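Vetunon Goalkeeper Rebound Board, Model 1518

Reltik item no. 1627
Category: Soccer / Goalkeeper training / Rebound equipment
Availability: in stock, ships from the Matheson warehouse

The Vetunon 1518 is a freestanding rebound board for goalkeeper practice. It returns a struck ball at an altered angle so the keeper has to react to a deflection. It is used for close-range shot stopping, low dives and second-save drills, on grass, artificial turf or an indoor court.

The striking face is made of molded polyethylene with raised ridges. Ridge spacing is uneven across the face, so two shots hit to nearly the same spot can leave in different directions. The face can be set at three angles. The steepest keeps the ball low. The shallowest sends it up toward chest height and should be used with a keeper standing at least three yards back.

Specifications
Face: molded polyethylene, ridged, replaceable
Base: powder-coated steel tube
Weight: 24 lb
Angle settings: 3, locking pin
Ball sizes: 4 and 5
Ground fixing: four steel pegs (grass), rubber feet (hard floor)
Rated face life: 2000 strikes at match pace before inspection
Warranty: two years on the base, one year on the face

In the box
Board and base, locking pin with tether, four pegs, four rubber feet, hex key, printed drill sheet.

Drill sheet
The sheet was written by Chidubem Ogbonna, goalkeeping coach at Prusura. It covers six drills for one server and one keeper, and two for a server with a pair of keepers. Revised in September to add a drill for size 4 balls.

Fitting the face
Lay the base flat. Line up the face with the four bolt holes, ridges outward, and start all four bolts by hand before tightening any of them. Do not overtighten. The face should flex slightly when pressed in the center.

Indoor use
Fit the rubber feet and remove the pegs. Keep the board clear of doors and windows, and allow for rebounds to either side. A net behind the keeper is recommended.
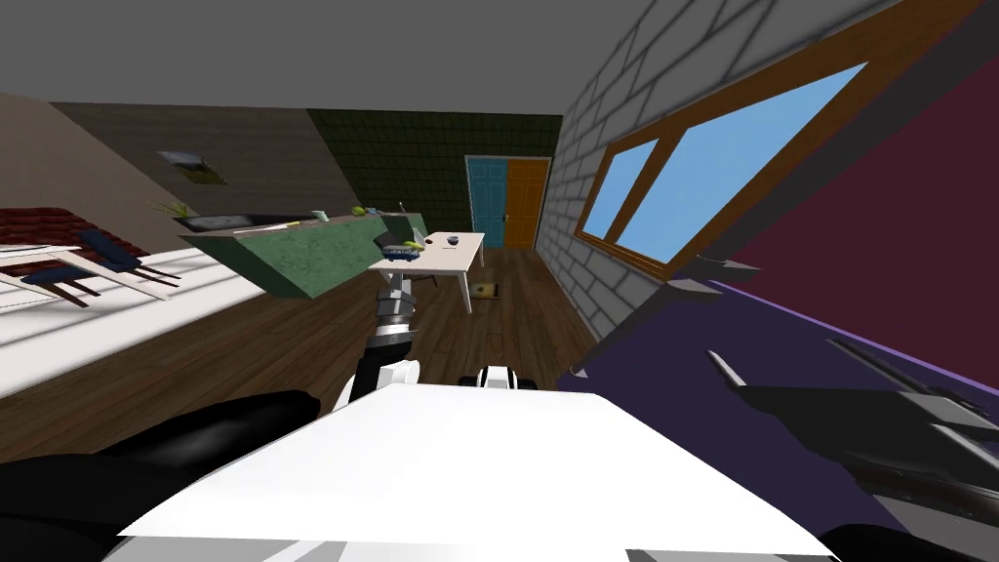
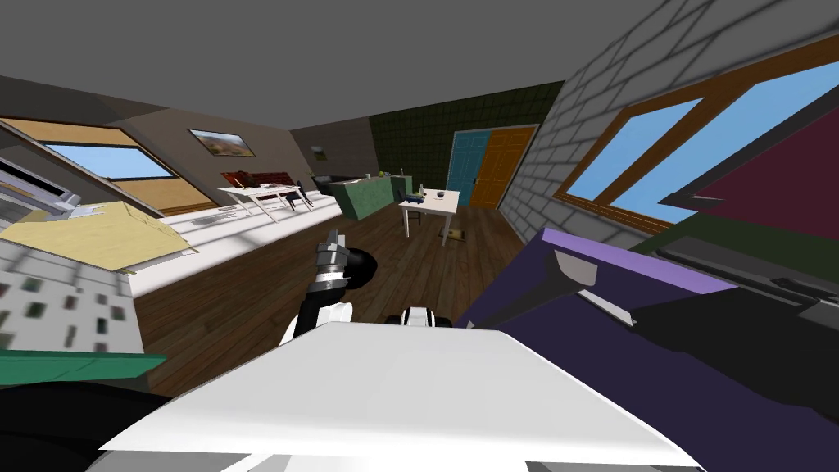 Spare parts
Replacement face, ridged
Locking pin with tether
Peg set (4)
Rubber foot set (4)

Pins from the older board do not fit the 1518. Order by model number.

Customer review
"Used it with our under-14 keepers for a full preseason. The middle setting gets the most work. Pegs hold well in firm ground, less so after rain. I would like a carry handle." Edem Sulemana, Oct 9, 2024

Returns
Unused boards can be returned within 30 days in the original carton. Faces that have been bolted to a base are not returnable unless faulty.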